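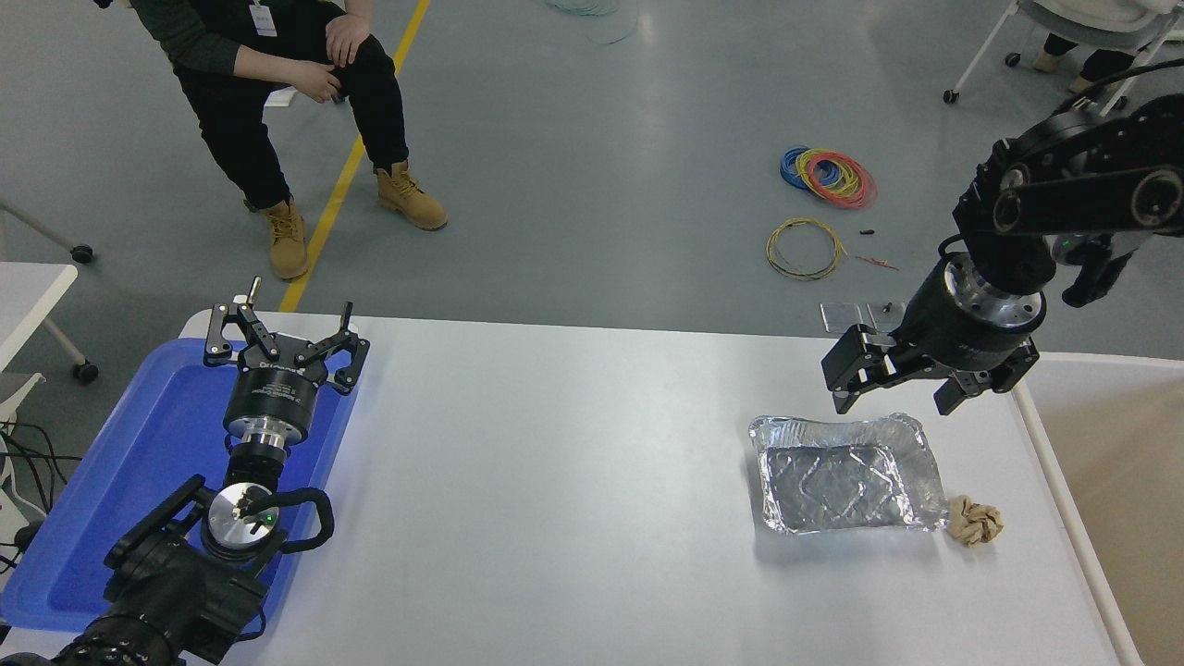 Chapter 6
Trays, Tables and the Myth of the Clear Surface

Most books on workroom organization begin with a promise. Clear the table, they say, and the work will go faster, the mistakes will drop, and people will go home in a better mood. This chapter begins with a doubt. The promise may be true in some rooms. The evidence offered for it is usually thin, and the advice that follows from it is often silly.

Consider where the idea comes from. Someone visits a busy room and sees a bench covered in cups, tape, paper and half-finished jobs. The same person visits a second room, sees a wide white table with very little on it, and decides that the second room is the better one. But no one has measured anything. The second room may have less work to do. It may have had a tidy-up on Saturday. It may have a closet down the hall so full that the door has to be held shut with a chair.

We will use the word "surface" for any flat place where work is done, and "holder" for any object whose main job is to keep other objects in one spot. Trays, bins, bowls and racks are all holders. So is a shoebox lid, if that is how it is used. The difference between a surface and a holder sounds simple, and the exercises at the end of the chapter will show that it is not.

6.1 What a tray does

A tray does two jobs. It sets a limit, and it lets a group of things be moved at once. Catalogs like to add other jobs, such as "creating calm" or "supporting flow." Students should be wary of these. A raised rim will stop a pencil from rolling away. Whether it creates calm depends on who has lost the pencil.

Plastic and foil trays are often treated as the same thing at different prices, but they behave differently in use. A rigid plastic tray with a raised rim can usually be lifted by one side, with care, and set down again in the same shape. A foil tray bends at the walls when it is handled, and a wide one carrying any weight should be lifted from both sides or slid onto something stiff. The ridges pressed into the bottom of many foil trays help to stiffen the base. They do much less for the walls, and that is where people grab.

Color is another matter on which too much is claimed. The Leckie system, popular in training courses, gives every stage of a job its own tray color: blue for incoming work, gray for work on hold, and so on. It can help in a room where everyone has learned the code. In a room with new people every week, a blue tray is just a blue tray, and a written label does better.

6.2 The Ullthorpe rooms

The case most often quoted in favor of clear tables is a comparison made at two packing rooms in Ullthorpe. One room kept its tables bare between jobs. The other let trays and supplies stay out. Observers followed 200 packing jobs, and the bare-table room finished more of them on time.

Damian Rainer, who later went back through the job sheets, raised an objection that is rarely quoted along with the result. The bare-table room had been given the smaller orders. When he set aside all orders of more than 40 items, the gap nearly closed. He did not claim that clear tables make no difference – only that this comparison could not tell us.

Ngân Quách took up a different point. Putting everything away between jobs takes time, and the observers had started the clock after the supplies were already out. In her own trial at Coken, she started it when the first person entered the room. Her packers did slightly better when two trays stayed on the table at all times. We should be as careful with her result as with the first one, for the group was small and the packers knew what was being tested.

6.3 The small stuff

Neither study has much to say about scraps: the wadded cloth, the ball of paper, the twist of tape that ends up beside a tray when a job is under way. Training manuals call this "residue" and treat it as a sign of poor habits. That seems harsh. A scrap next to a tray may be trash, or it may be a rag that someone plans to pick up again. An observer with a checklist will mark both the same way.

Before you call an object clutter, find out three things:

Who put it there?
When will it next be used?
What would it cost to fetch it again?

If you cannot answer the second question, write "unknown" on your sheet. Do not write "never." Many useful things have been thrown out by people who could not tell the two apart.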